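Finally got to the open afternoon at Rivcombe, where the robots sort clothes, and I loved it! 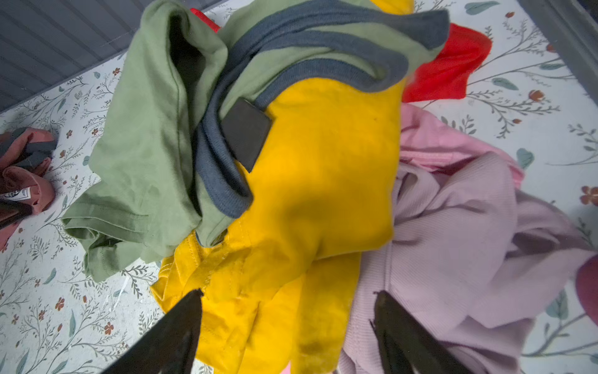 The yellow one has a stain.

Mechthild Mayrhofer used to lift all of it by hand, and says her shoulders thank her.

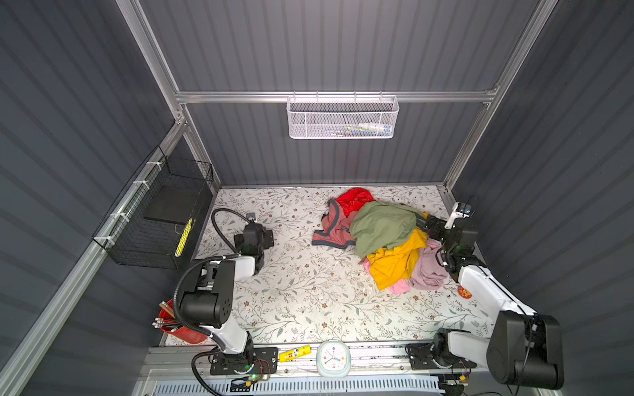 She checks seams and prices now, which she prefers (less chat, though).

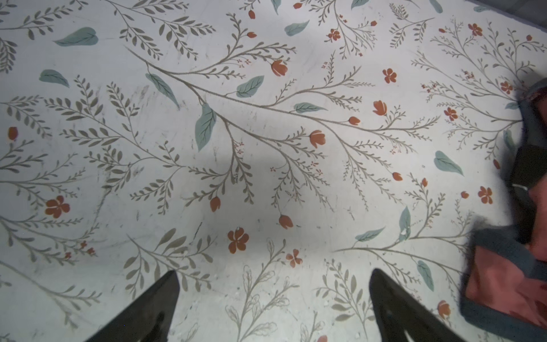
Pay hasn't changed, I did ask. Two people moved to the shop. I rather fancied that pattern with the teal leaves for my kitchen!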